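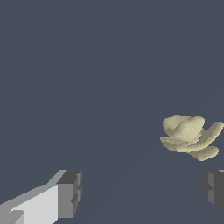 Two grey gripper fingers and a cream-yellow shape on dark slate blue. Computer-rendered.

Posted in: Traders' Meetings | Minutes

Plurnholm Market Traders
Minutes of the meeting held in the upstairs room, October 2019

Present: Marek Hrubý (chair), Lucero Carhuamaca (notes), Wilmer Inga, Yhon Paucar
Apologies: Deisy Salazar

1. Minutes of the last meeting
Agreed, with one correction. Under item 4 the fish van should read the cheese van.

2. Matters arising
The gully by the north gate has been cleared but still smells. Yhon to ring the council again. The lost trolley has been found behind the flower stall.

3. Stall rents
Marek read out the letter from the landlord. Rents for the inside pitches stay as they are until spring. Outside pitches go up. Wilmer said the outside traders had not been asked and he would like that written down. Marek will reply asking for a meeting before the new rate starts.

4. Electrics
Szabo have quoted £1,000 to replace the sockets along the back wall and £600 to do only the ones that trip. Wilmer was for the full job. Yhon thought the cheaper one would do until the roof is looked at, as the wall may have to be opened up then anyway. It was agreed to take the £600 quote. Lucero to ask Szabo whether they can work after closing – the egg stall cannot be without its fridge in the daytime.

5. Christmas market
Late opening on two evenings in December, to be fixed once the road closure is confirmed. Wedance have offered to perform by the main doors and would like no fee, only somewhere to change. The store room was suggested. It will need clearing first and the key is stiff.
Leaflets: more than 200 were left over last year. Agreed to print fewer and put a poster in the bus shelter.
Lights: Deisy had sent a note saying the long string is fine but the short ones have gone. Yhon may have a spare set at home and will look.

6. Bags
Skindarau have stopped making the small brown bag. They offer a slightly larger one at the same price per box. Samples were passed round. Wilmer found the paper thin for potatoes. Lucero will order one box to try and traders can say what they think.

7. Any other business
Vans are still being left in the loading bay after nine. Marek to put up a notice.
Yhon asked if the toilets could be unlocked earlier. Marek to speak to the landlord when he raises item 3.

Date of next meeting to be sent round by Lucero. Deisy to be asked about the room.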